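From: Graham Haslam
To: Trimunbridge cell list
Date: September 17, 2022
Subject: Re: Fendance arm, camera drift by the window

Sibel Karaca wrote:
> Recalibrated again at 870 lux. Error's down to 2 mm.
> I reckon the wrist mount is creeping and we should
> order a new one from Prendergast.

I'm not sold on the mount. I put a torque wrench on all the wrist bolts and none of them moved. The log has 934 failed detections since January, and most sit in the same part of the day. A loose bracket doesn't keep hours.

Before anyone spends money, lock the exposure, draw the curtain right across and rerun the 18-point routine. Then do it again with the curtain as it is now. Head camera, auto exposure on: 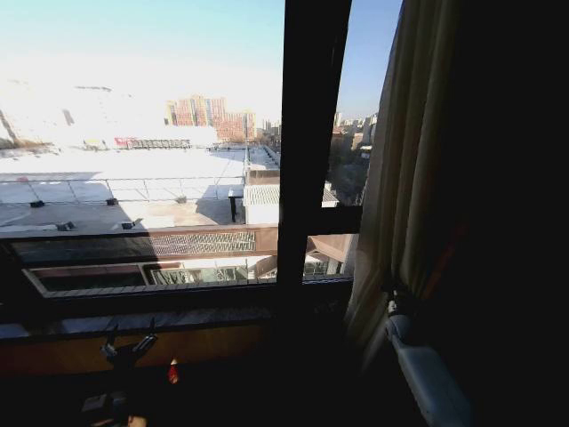 Peter Mikuš rang while I was typing and said locked exposure was tried on the Dumley cell and the error came back within a fortnight, so he'd still change the mount. Maybe. I'd like to see his numbers with the bolt torques written beside them. Sibel, please leave the old offsets file where it is until both runs are in.

Graham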